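Werkstattbesuch in Wusitz: Greifer aus dem Drucker

Am Dienstag war ich in Wusitz bei der offenen Werkstatt, in der Su-bin Yeo und Kyung-hwa So seit letztem Winter an ihren Greifern bauen. Angekündigt war der Termin im Forum als Bastelabend mit Führung. Wir waren neun Leute, drei davon kannte ich vom Treffen im Vorjahr.

Die Werkstatt liegt im Hinterhof einer früheren Druckerei, Eingang über die Rampe. Wer mit der Bahn kommt, läuft eine Viertelstunde. Im ersten Raum stehen zwei Drucker, eine Ständerbohrmaschine und ein Regal mit Fehldrucken, die nicht weggeworfen werden. Kyung-hwa So hat uns daran gezeigt, wie sich die Finger verändert haben. Die ersten Versionen waren zu weich und bogen sich beim Zudrücken nach außen. Danach kamen Rippen auf die Rückseite, später ein dickerer Querschnitt am Gelenk. Im Projektordner liegen inzwischen 221 Druckdateien, die meisten davon überholt.

Der Greifer heißt Tak und wird von Hand geführt. Man hält ihn am Griff und drückt, die beiden Finger laufen parallel zusammen. Später soll dieselbe Mechanik an einen kleinen Arm mit dem Namen Lumaro, der zurzeit ohne Schultergelenk auf der Werkbank liegt. Die Idee dahinter: Erst mit der Hand herausfinden, was die Finger können müssen, dann die Motoren aussuchen. Beim Vorgängerprojekt Fasumo lief es umgekehrt, und dort passten am Ende die Servos nicht.

Die Teile für einen Tak kosten ohne Filament 382 Euro, wenn man die Lager einzeln kauft. Das fand ich viel. Su-bin Yeo meinte, bei einer Sammelbestellung gehe es deutlich günstiger, nur müsse sich jemand darum kümmern. Der Stückpreis hängt vor allem an den Gelenken. Gleitbuchsen hatten sie auch versucht, damit klemmte der Finger bei schrägem Zug.

Ausprobiert wird der Greifer an normalem Haushaltskram. Teller sind dabei die unbeliebteste Aufgabe: flach, glatt, und der Rand gibt wenig her. Die Beläge innen an den Fingern sind deshalb strukturiert.
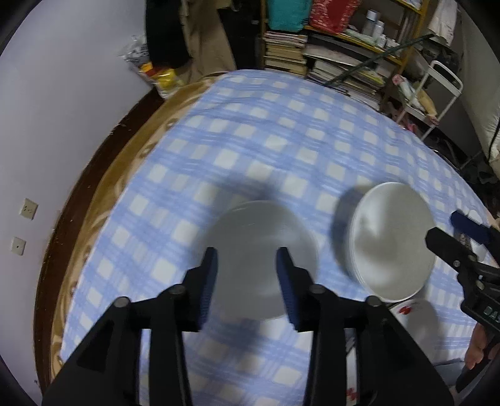 Zwei Greifer am runden Tisch, der vordere über dem Tellerrand.

Ich habe es selbst mehrmals versucht. Den Rand zu fassen ist machbar, wenn man den Greifer leicht kippt und einen Finger unter den Teller bekommt. Von einem Stapel den obersten abzunehmen, gelang mir nur einmal. Nach zehn Minuten merkt man außerdem das Gewicht im Handgelenk. Der Griff ist für größere Hände gezeichnet, eine schmalere Variante ist geplant.

Danach ging es um die Auswertung. Jeder Griffversuch wird mit einem kurzen Eintrag notiert: Gegenstand, Belag, gehalten oder abgerutscht. Die Tabelle hatte am Abend 2.069 Zeilen. Eine Auswertung nach Belägen gibt es bisher nur für Tassen und Dosen. Bei den Tellern fehlt noch eine einheitliche Regel, wann ein Versuch als gelungen zählt, darüber wurde länger diskutiert.

Gegen halb zehn war Schluss. Die Druckdateien der aktuellen Finger habe ich auf einem Stick mitbekommen, sie sollen auch im Forum landen, sobald die Maße für die Buchsen nachgetragen sind. Der nächste offene Abend ist im Januar. Wer einen eigenen Griff zeichnen will, soll vorher seine Handbreite ausmessen und mitbringen. Parken geht im Hof nur bis 18 Uhr, danach ist das Tor zu.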